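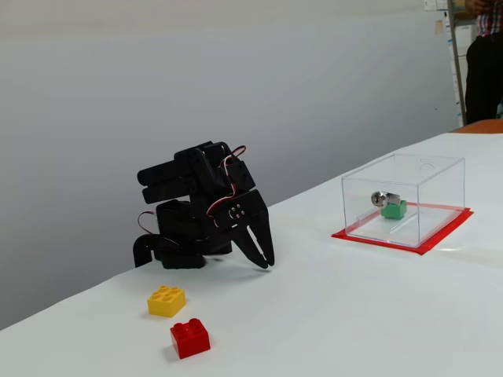

Eleni Vlachou
Toy library manager, Huststead

July. Brick diary, continued

6.50am. Up before the bins. Tea, no toast, bread's gone hard. Wanted an hour on the bricks before the phone starts and got most of it.

State of play for my own benefit. The Mwakalinga lot is 3,000 bricks, all in together, plus the usual: hair bobbles, a domino, half a plastic horse. Washing finished last night. Drying on every towel I own. Sorting today. Kits due out at the end of the month and I have told far too many people that date to go back on it now.

White table for sorting. Should have done it there from the start. Last time I sorted on the brown carpet tiles and went cross-eyed, all the dark blues vanished. On white you see the lot. You also see the muck, so a few went back in the bowl. The crusty stuff round the studs needs a toothbrush, soaking won't touch it.

Clear box is out on the table too, the one with the round hole in the top. Still in two minds about it. Lovely to look at, children can see what's in there, parents can see what's in there. But a round hole in a corner is a funny thing to give a three year old who's holding something square. Might be exactly the point? Posting games etc. Would like to watch a few of them have a go before I decide. Refugio thinks it should live on the counter and be for lost pieces. Not a bad idea. Not telling him yet.

8.15. Phone. Wrong number, then Refugio Palacios about the bags. Umero have sent drawstring when we ordered zip. Drawstring no good, bricks creep out of the top in the buggy basket and then it's me writing "incomplete" on the card and the mum feeling dreadful. He's going to ring them. I said I would ring them. Now neither of us knows who's ringing them. Must sort.

Got the first pairs out. Starter kit is reds and yellows, decided. Had been going to do all colours from the off but little ones just want two things that look different and go together. A yellow two by two and a red is plenty for a first go. Press on, pull off, press on, pull off, chuck at cat. The square ones are best for small hands, enough to get hold of and no long end to bend. Long thin plates are out, they get trodden on and they hurt, and you need a thumbnail to part them. Nobody's thumbnail should be borrowed for that.

Reds are a nuisance. Three different reds once you've got them side by side, and one has gone nearly orange from someone's windowsill. Do I care? Bit. Will put the matching ones together where I can and stop there. The yellows are worse if I'm truthful, some of them have gone the colour of old piano keys. Those in the messy play tub.

10.20. Stopped for Mrs next door's parcel. Stopped again for a boy returning the Sarnik marble run, complete!! First time since we bought it. Wrote COMPLETE on the card in capitals and underlined it. His gran said he'd laid it all out on the stairs the night before to check. Gave him a sticker. Gave gran one as well.

Back to it. Greens next, which I'd been putting off.

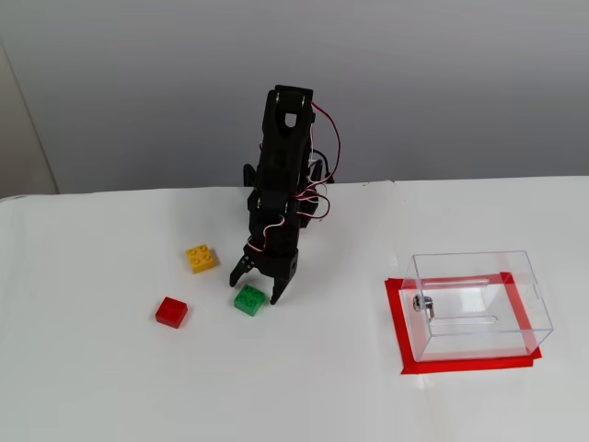
Greens are the odd ones in this lot. There's ordinary green and then there's the sort that looks as if you could nearly see through it, boiled sweet green. Two by two again, four studs, so it would go in a starter kit perfectly well. But the moment you put one out it's the only one anybody wants. Tried it on my niece at the weekend. Whole tray of bricks, and she went straight for that and held onto it through lunch. So either every kit gets one or none of them does. Thinking every kit. Need 40 if so, and I haven't got 40, not unless the last towel is kinder than the others.

Tried a red next to a green. Tried a yellow next to a green. Spent longer on this than I will be admitting to Refugio.

Grip test as well, my own very scientific one. If I can pick it up in my oven gloves then a toddler can manage. Two by twos, yes. Single studs, no chance, and they're a choking worry anyway, so all of those are going. Tall ones fine but they topple. Laughed at myself in the gloves, then the window cleaner was there.

12.00ish. Lunch standing up. Cheese, crackers, one of the apples that needed eating.

Labels. Meant to have a proper system this time and have drifted back to masking tape. Tape's all right. Writing on tape with the good pen smudges, writing with the bad pen doesn't, I don't understand it. Want the label to have the colour names on and the number of pieces and a little drawing, for the ones who can't read yet and for the grown ups who won't. My drawing of a brick looks like a bath plug. Ask Refugio, he can draw.

1.40. He's here. He did ring Umero, so did I it seems, so they now think we want two lots of zip bags. He's ringing again. He drew the brick. It's very good, annoyingly. Shadow and everything.

Told him the counter idea was a good one. He looked so pleased I had to go and put the kettle on. So the clear box goes on the counter for lost pieces for now and we can try the posting game at a Thursd at one of the quiet mornings and see. If it goes well I'd like a second box. Money though. Leave that.

3.00. Back aching from leaning over. Table's a touch low for standing and a touch high for the good chair. Cushion helps. Reds done, yellows done bar the piano ones, greens in a saucer until I know how many there are. Blues not started, whites not started, and I keep finding black ones in with the wheels.

To do:
Blues
Ring (or don't ring) Umero
More masking tape, the wide sort
Toothbrush, not mine
Card for the marble run boy's gran, she left her glasses
Ask Mwakalinga people if there are any more of the see-through green at theirs, even loose ones, even down the sofa

5.10. Home now. Found a yellow one in my cardigan pocket. It can go back tommorow with me. Too hot to cook so beans, and the towels still want bringing in off the line.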